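Liturik spool, reviewed by Oana Nedelcu

I bought this spool in January for my desk, and I use it for thin cable. The large plate with the many small holes is my favorite part. It is light and it feels strong in the hand. The gray core is smooth.
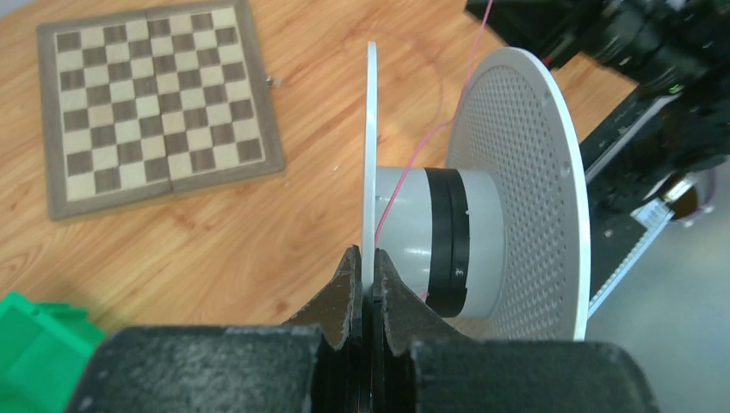
Is it worth the price? For me it is, but I would wait for a discount if you have only one cable to store.

The delivery took four days. I wish that the instructions were longer, they are one small page. I give it four stars.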